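Mullness council tries the "no-mess" art promise again

Last updated: March, 4:40 p.m.

Mullness will spend $3,818 on art supplies for its after-school program, the third such order in a row to be sold to parents as washable.

Elikem Ofori, who speaks for the council, says the new Kuster paints rinse out "in one cold cycle." The same claim was made for the last set, and 26 families asked for help replacing stained clothes. The council has not released any wash tests, and Kuster did not reply to two requests for them.

Red was the color parents complained about most.
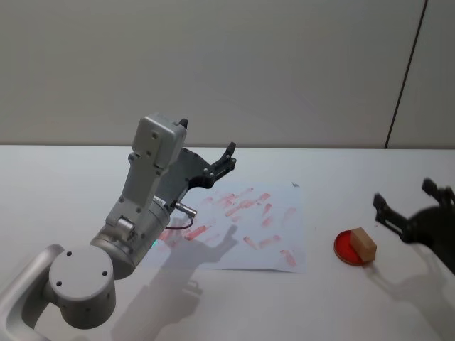
What happens next

The first boxes go to the Mirkthorpe site this month. Ofori says the council will "listen to feedback," a phrase it also used last time. No refund plan has been set.

Sign up for our free morning newsletter. You can unsubscribe at any time.

Related
Mirkthorpe bus fares to rise again
Grivel store closing pushed back
Library hours: what changed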